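Chapter 4
When the Hand Is a Machine

In this chapter you will learn
how a packing hall changes when robot hands enter it
which tasks stay with people, and which new ones appear
why the maintenance worker becomes more important than before

4.1 The packing hall at Varnwood

Varnwood is a mail-order warehouse outside Clindotberg. Until a few years ago, 74 people packed there in 2 shifts, and every item passed through human fingers. A good packer could finish 60 boxes in an hour. The work was simple to explain but hard on the wrists, and many people left before their first winter was over.

In June the company put the first robot hands on the small-goods line. Līga Toom had packed on that line for nine years. She was asked if she wanted to learn to take care of the hands, and she said yes, with some doubt. "I knew the goods," she remembers. "I did not know one screw of the machine."

Her training began with the fingers. A packer looks at what the hand is holding, but a maintenance worker must look at the hand itself: the fingertips with their textured grip, the side plates, the small screws that hold the joints together. Toom checks these parts at the start of each shift and writes the result in a notebook. A worn fingertip can drop a jar, and a loose plate can stop the whole line.

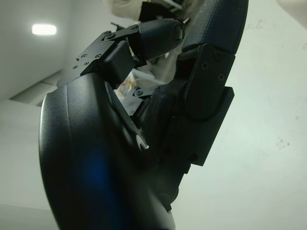 4.2 Who does what now?

The change did not touch everybody in the same way. Some packers moved to returns, where goods come back in every possible condition and a person must decide what to do with them. Others learned maintenance, as Toom did. A few went to work for Jesport, the carrier next door.

Pay was the first question at the staff meetings, but it was soon followed by another one - who is responsible when a robot hand breaks something? We will come back to this question in section 4.5, together with the Nugroho agreement.

Key terms: task, job, line, maintenance, retraining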